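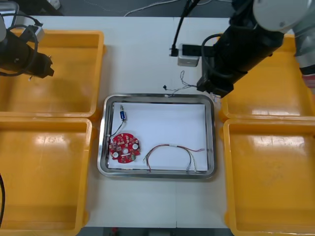 How does a robot learn to pick up loose wiring without pulling on it?

It learns from recorded runs in which a person guides the arms by hand, choosing a grip point and a lifting speed, and a model is then trained to copy those choices from the camera views and joint readings.

Search Miah project pages Enter keyword Go

Small parts sorting: gallery

These pictures go with the Miah report on sorting small electrical parts with two arms, written up in October 2020 by the handling group at Steresstead. The report has the tables and the full method. This page is for people who want to see the set-up and read a short account of what was done.

The task is simple to state. Mixed parts are put in a steel tray lined with paper, and the arms move them to yellow trays on either side. Circuit boards and single components are fairly easy for a two-finger gripper. Wire harnesses are harder. They change shape when touched, they catch on the rim of the tray, and a grip on one strand can leave the rest of the bundle behind.

Earlier work by Berhanu Tamiru at the Stunthorpe site used a fixed rule for harnesses: find the middle of the longest wire and grip there. It worked on short, stiff bundles. On longer ones the free ends swung about and often caught on something during the lift. We wanted to know whether a model trained on guided runs would choose better places to grip, and whether it would slow down when a wire began to drag.

We recorded 1,000 guided runs. After checking, 981 were kept. The rest were dropped for missing camera data or a joint log that stopped early. Of the runs that were kept, 238 involved a harness, and the others were boards, sensors and small connectors. Chathurika Dissanayake and Jordan Garside did the guiding between them, with the same written instructions. Kirstin Geddes checked the logs.

Each run was stored with the views from the wrist cameras and the fixed camera, the joint positions, and the gripper opening. Nothing was recorded about force. The grippers we had did not measure it well enough to be useful, so any sense of a wire dragging had to come from the pictures alone.
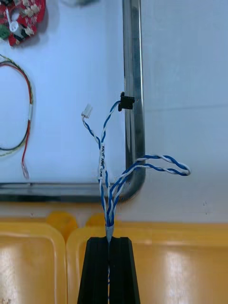 Blue-and-white harness held at its sleeve, with the black connector hooked on the metal rail.

Snags of this kind were the main thing we looked at in the second half of the work. The people guiding the arms dealt with them in two ways. Chathurika tended to lower the bundle, move it sideways and lift again. Jordan more often kept the height and turned the wrist. Both ways are in the training data, and the first version of the model mixed them badly, starting one and finishing with the other. Labelling the runs by operator during training cured most of that. The label is left fixed when the model runs by itself.

The grip point mattered more than we expected. Where a harness had a sleeve gathering the strands, both operators went for the sleeve nearly every time, and the trained model did the same. On harnesses with no sleeve its choices were less steady, and it sometimes took a single pair of wires. We do not have enough runs of that sort to say much more.

Lighting was left as it was in the room. The glossy trays and the metal rim give strong reflections, and Kumudini Samarakoon tried masking these before training. It made little difference to the harness results, and the masking step has been taken out of the released code.

The model was trained on the Sultel machine in September. The settings are listed at the back of the report, along with the order in which the parts were laid out. Anyone wanting the recorded runs should write to Kirstin Geddes at Steresstead and say which part types they need, as the harness files are stored separately from the rest.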